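Big week on Tapia, our two-arm planner, so a short thread 🧵

1/ The old version planned each arm by itself and then made one wait for the other. Safe, but painfully slow. Karener, the new scheduler, searches for both paths together and I'm so pleased with it!

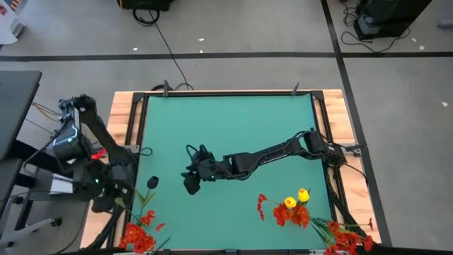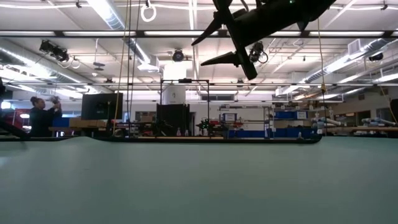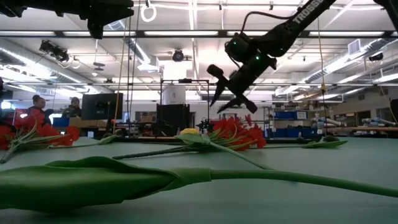
2/ Stems are the hard bit. Thin, green, and lying across each other, so the depth map is full of holes. We now fit a curve through whatever points survive and pick a grasp along that.

3/ Ran 2,502 simulated scenes overnight. Replanning takes up to 90 ms, which leaves room in the control loop for the collision check as well.

4/ Favourite bug of September: wrist frame and base frame swapped in one config file. Every path looked lovely in the viewer — and was mirrored. Two evenings gone.

5/ Logging has moved to Skekero, so you can scrub through a run and see the plan, joint angles and camera feeds on one timeline. I use it for everything now.

6/ Still to do: petals. The planner treats them as solid, so it takes silly detours over a bloom it could simply brush past. Soft costs next, I think — ideas very welcome!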